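Chapitre 7
Mise en place et débarrassage des tables en salle de réception

Objectifs du chapitre
Identifier les éléments fixes et mobiles d'un poste de table.
Manipuler la petite verrerie sans marquer ni renverser.
Contrôler l'état du nappage entre deux services.

Le présent chapitre traite du poste de table, unité de base de l'organisation en salle. Les notions de plan de salle et de rang, vues au chapitre 6, sont supposées acquises.
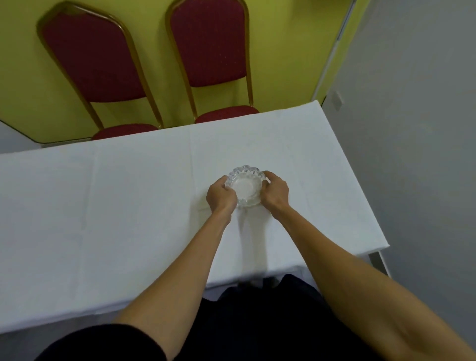
Llinos Bellis
Formatrice en techniques de salle, centre Fosorham

7.1 Composition du poste

Le poste comprend la table, son nappage, les sièges et les accessoires posés. Les sièges de type banquet, à dossier haut garni de tissu et cadre métallique, se rangent face au plateau, l'avant de l'assise à l'aplomb du bord de la nappe. Lorsque la table est proche d'un mur, on vérifie le recul disponible derrière le dossier avant d'aligner les chaises. Un siège engagé trop loin sous le plateau accroche la retombée de la nappe et la déplace.

On appelle accessoires posés les objets qui restent sur la table indépendamment du menu : salière, poivrier, porte-numéro, coupelle, cendrier. Leur position de référence est le centre du plateau, sauf si un décor floral l'occupe. Dans ce cas, ils sont reportés sur l'axe longitudinal, à 27 cm du décor.

7.2 Petite verrerie épaisse

Les coupelles et cendriers en verre taillé ou moulé présentent deux difficultés. Leur relief retient les particules fines, et leur masse, élevée pour leur diamètre, favorise le basculement du contenu lors d'une prise à une main. La prise à deux mains est donc la règle dès que l'objet contient un résidu sec : pouces sur le rebord, doigts repliés contre la paroi. L'objet est soulevé à la verticale, puis dégagé par le bord de table le plus proche. On ne le fait jamais glisser sur la nappe.

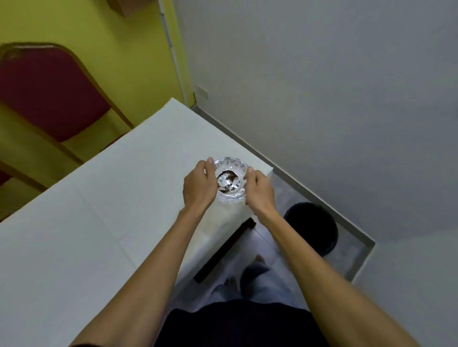
Fig. 7.2. Prise bilatérale d'une coupelle à bord festonné contenant un résidu brun foncé.

Les résidus pulvérulents (marc séché, feuilles de thé, cendre froide) sont vidés hors de la salle, dans un récipient à couvercle. Le fond est ensuite essuyé à sec avant tout passage à l'eau. Un lavage direct fixe les particules dans les creux du motif. Pour les modèles à facettes, la brosse souple Dralico ou un pinceau équivalent convient.

7.3 Contrôle du nappage

Après dégagement, le plateau est examiné en lumière rasante. On relève les plis, les coutures apparentes et les dépôts. Un pli marqué se reprend à la main, du centre vers le bord. Une tache de plus de 2 cm impose le changement de la nappe ou la pose d'un napperon, selon la consigne de l'établissement.

Termes à retenir : poste de table, accessoire posé, prise bilatérale, retombée.

Voir aussi la fiche technique 138, en annexe.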